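Vutent clip-top box, white with grey clips
Item 3178

I've sold a lot of storage boxes over the years and this is the one I keep taking home for my own kitchen. It's white plastic with rounded corners, a carry handle that sits down in the middle of the lid, and a grey clip at each side. Because the handle is recessed you can put something flat on top and it won't rock about, so mine lives under a pile of baking trays. 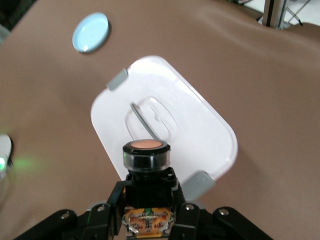 Magnusson wrote in to say the clips were stiff for the first week or two and then fine, and could we please sell the lids separately. We can – ask for 2913 when you order and we'll pop one in with the rest.

I use mine for packed lunches and leftover cake, but it does just as well for plasters, sewing bits or all those little sachets that end up loose in a drawer (I had more than 40 of them in December, no idea how). Wash the lid by hand if you can, and run an old toothbrush round the handle, where crumbs like to hide.
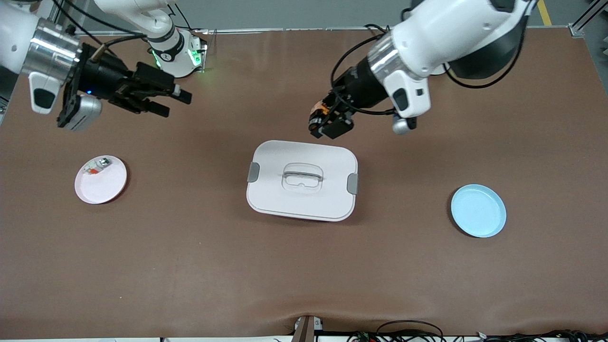

If you want plates to go with it, the Prelline ones come in white and light blue and I'd happily have either. Boxes are sold singly or in a carton of 8, and the carton goes out by Prevomano, so do leave a phone number for the driver.

Page updated 5 January 2023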